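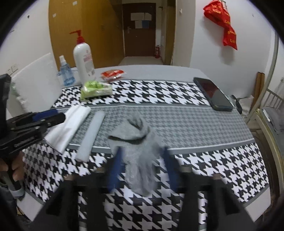
How to Rotate Stored Dry Goods Using a Shelf Log

Food storage goes stale when new stock is placed in front of old stock. The procedure below keeps the oldest containers in use and tells you what to buy next. It assumes a household pantry with shelves you can reach from the front, and staples such as rice, oats, beans, flour and sugar.

What you need

Masking tape
A permanent marker
A notebook or a clipboard with lined paper
A kitchen scale that reads in pounds

Step 1. Set a target for each staple

Write down what your household eats in an ordinary month. Multiply by the number of months you want to keep on hand. A family that goes through 5 pounds of rice a month and wants six months of supply needs 30 pounds. Do this for each item before you buy anything. If you don't know your monthly use, weigh the open container on the first of the month and again on the last, and add whatever you refilled in between.

Step 2. Label every container

Put a strip of tape on the side that faces out. Write the contents, the month and year of purchase, and the net weight. Do not label the lid. Lids get swapped during cleaning.

If you repack from a bag into a bucket or jar, copy the purchase date from the bag. The day you repacked it does not matter for rotation.

Step 3. Load from one side

Place new containers on the left and take from the right. On deep shelves, run each staple front to back in its own lane, with the newest at the rear. Pull the whole lane forward when you restock. Heavy buckets belong on the floor or the lowest shelf, on a board if the floor is concrete.

Step 4. Keep the log

Give each staple one page with four columns: date, in, out, balance. Record a container as out when it leaves the shelf, even if it is still full. The kitchen container is not part of the count.

Cauã Marinho, who sent us the page layout used in this guide, adds a fifth column for the shelf position. It is useful if your storage is split between two rooms.

Step 5. Check once a month

Pick a fixed time, such as the first Sunday. Compare the log with the shelf. Look for swollen lids, webbing, small holes in bags, and any off smell. Throw out affected food and inspect the containers next to it.

Brown rice, whole wheat flour and nuts contain more oil than white rice or dry beans and turn rancid sooner. Keep smaller amounts and check these first.

Step 6. Restock

Reorder when the balance falls one month below target.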